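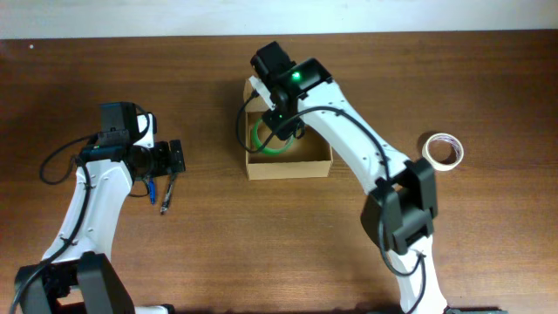 Episode collection for the Arkano desk-sorting set is past its halfway mark, and this item covers what we have so far and what changes next. The set is recorded on two small white arms mounted at the edge of a wooden table. The objects are the kind of thing that ends up in any desk drawer: a blue marker, a dark gray pen, a roll of masking tape, a bright green ring. A shallow cardboard box stands between the arms, and most of the tasks involve putting something into it or taking something out.

Last updated: September 2025
Reading time: 3 minutes

The target is 3000 episodes. We have 905 from the first round, which ran in March, and the second round has brought us past 1500. An episode is one full attempt at one instruction, from the moment the arms leave their rest position until they return to it. Each one is stored with the joint positions of both arms, the gripper positions, the video from the head and wrist cameras, and the instruction as a line of text.

All of the episodes are driven by a person. The operator moves a pair of leader arms and the two arms on the table follow. New operators do 40 practice runs before anything they record goes into the set. Those practice runs are kept in a separate folder and are not used for training.

What we learned from the first round

The policy trained on the March episodes did well with the tape and badly with the pen. When we went back through the recordings, the pen had been placed pointing the same way in most of them. The model had picked up that one angle and reached for it even when the pen was turned. Second-round operators now get a placement card before each episode, and the card gives a position and a direction for every long object.

Box tasks had a different problem. The walls hide part of whatever is inside, and so does the gripper once it is over the opening. Operators were pausing above the box to look, and the model learned the pause. We now ask for one smooth approach. If you need a second look, back all the way out and start the reach again. Both kinds of episode are useful, but a long hover is hard to learn anything from.

Failed grasps

Please keep them. If the object slips and you pick it up on the second try, that is a good episode and should be marked "recovered." If you give up, mark it "failed" and save it anyway. Only delete a recording if a camera dropped out or the follower arms lost sync. Deng has the full list of labels on the last page.

Next steps

Two-arm episodes are the thinnest part of the set. We want more where one arm holds the box still while the other takes an item out, and more handovers between the grippers. Nidlow will get the same task list, so that we can compare results from two different tables and two kinds of lighting. The held-out test objects stay at Vindmont and should not appear in any training episode.

Booking for the evening slots works the same way as before. Leave the table clear of anything that isn't on your card.

Comments (3)

gridline_k
Is the placement card random, or does somebody write them? We tried writing ours by hand and ended up with everything near the middle.

Editor
Random, within the area both arms can reach. The operator can skip a card if two objects would overlap.

pm_tuesday
Would like to see the numbers for the pen after the second round, even if they are bad.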